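*Week 5 handout – Building and using your own hand-held grippers*

Welcome back, everyone, and well done for getting through the printing week. I know the Nyanda workshop was a squeeze on Tuesday and that a few of you went home with half a gripper in a shopping bag, so this week is a gentler one. We finish the pair, we put the markers on, and then (my favourite part) we get down on the floor and pick things up.

**1. Before you start**

Have both grippers on the bench with the Terora build sheet open at the marker page. The markers are the black-and-white squares, and they're how the tracking software works out where each hand is and which way it's tilted. They need to sit square and firm. If yours wobbles when you tap it, take it off and do it again, because a loose marker will spoil a whole evening's recordings and you won't find out until you're home with a cup of tea.

Fingertips are up to you. Bare rubber pads are lovely on anything flat, while a fabric cover is kinder to shiny plastic. I'd try a different one on each hand before you settle.

**2. The floor exercise**

Pick something small and a bit awkward, set it on the tiles, and bring both grippers in from above.
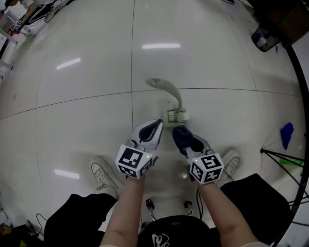
Go slower than feels natural. Most people rush the last little bit, and that's the part the Pesulix software cares about most. My usual routine goes like this:

- hold both tips still near the object for 2 seconds
- close one hand first, then the other
- lift, pause, and put it down where you found it
- open both hands fully before you move away

Do 30 of those, then have a proper stretch. Your forearms will complain – mine still do – and tired hands make sloppy recordings. Keep each session under 45 minutes.

**3. Working in pairs**

Once you're comfortable on your own, find a partner and take turns passing an object across. Talk to each other while you do it! A simple "got it" before letting go saves a lot of dropped parts.

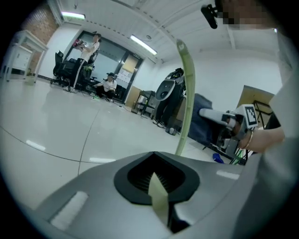

Swap roles halfway through, and write down who was giving and who was receiving in your Ostumum notebook. Last term's group ended up with 422 recordings and a good many had no name beside them, which made for a long weekend of sorting on my part.

**For next week**

Bring your recordings, your notebook, and one object from your kitchen drawer that you think will be difficult. Spare rubber pads are in the tin by the sink, so please help yourselves.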